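Inside the Boros endurance centre: notes from the open day
Sunday, July 5, 2020
By our distance running correspondent

The endurance centre at Boros held its last open day in November and I have only now written up my notes. The site is a converted warehouse on two floors. Ground level holds a 192 metre indoor loop, a strength room and the treadmill lab. Upstairs are the altitude bedrooms, a classroom and the kitchen used for nutrition teaching.

The loop was laid by Stisetti. It is an odd distance, fixed by the pillars, and session targets have to be converted from 200 metres. A printed table by the start line does this for paces down to 74 seconds per 400. Bends are banked at a shallow angle and the surface is firmer than a normal indoor track. I jogged several laps in racing flats and found the grip good, although the second bend tightens late and the inside line is hard to hold at any speed.
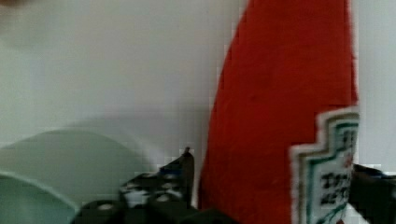

Photo: Boros endurance centre

Timing is by transponder and mat, with software from Linix. Splits appear on a wall screen about a second after each crossing. Staff said the system drops the odd reading when a group runs very close together, so they still keep a stopwatch for races. Coaches can export a session as a plain spreadsheet, which will please anyone who has tried to get data out of older systems.

The treadmill lab was the main reason for my visit. It has two belts, one of them wide enough for a runner to drift sideways without touching the rail. We watched a steady-state test in four-minute stages at one per cent gradient, with a finger-prick lactate sample between stages. The athlete, an under-23 cross-country runner, stopped after the sixth stage.

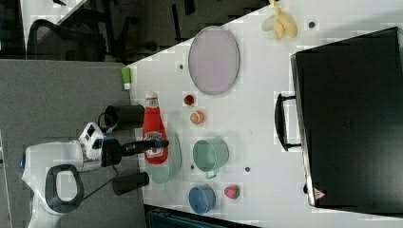

Room temperature is held at 18 degrees for all testing and the fan is set to the same speed each time. Results from before the fan was replaced are kept in a separate file and are not compared with new ones. Shoes are weighed and recorded too – a change of model between tests can shift running economy by more than a block of training does.

The altitude rooms are made by Pleltier. There are six, each with one bed and a desk, and they can simulate up to 2,700 metres. The compressors sit outside on the roof, so the rooms are quieter than the tents many of us have put up with. A stay is normally 21 nights with a blood test at each end. 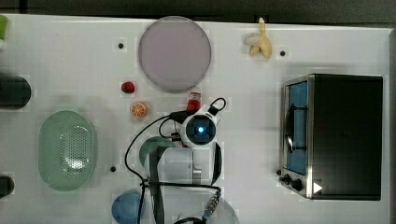

Plate, banana and strawberry on the white table.

After lunch there was a talk on injury return. The centre uses a run-walk plan with fixed rest days and a pain score recorded the morning after each run. A score above three repeats the previous step. It is a cautious system, and a runner coming back from a shin stress fracture should expect some 99 days before any track work. 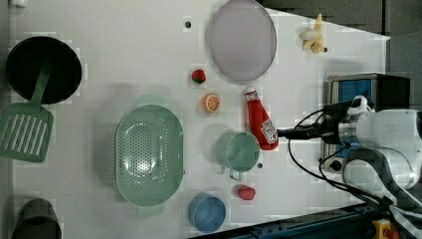

Fuelling for the 10,000m and the marathon got a shorter slot than it deserved. The speaker worked through carbohydrate intake for the final two days before a race and gave a figure of 700 grams a day for a heavier male marathon runner, which drew a few looks. The menus themselves are plain: rice, pasta, potatoes, fruit. A round pan, a slotted spatula and a colander like the mint-green one will cover nearly all of it, and that suits athletes in shared houses or on training camps. Drinks during the race were left to the handout.

Parking is limited and the last bus leaves early. Day membership covers the loop and strength room. Lab tests are booked separately and the waiting list was five weeks when I asked.

Comments (3)

lane_one_only: Is the loop open to club groups in the evening? We are 14 athletes and outgrowing the school gym.

Reply from the author: Tuesdays and Thursdays when I visited, but ring first.

hillrepeats: Did my lactate test there. Bring a spare vest, it is warmer on the belt than 18 degrees sounds.

Contact the editor | © 2020 | Back to top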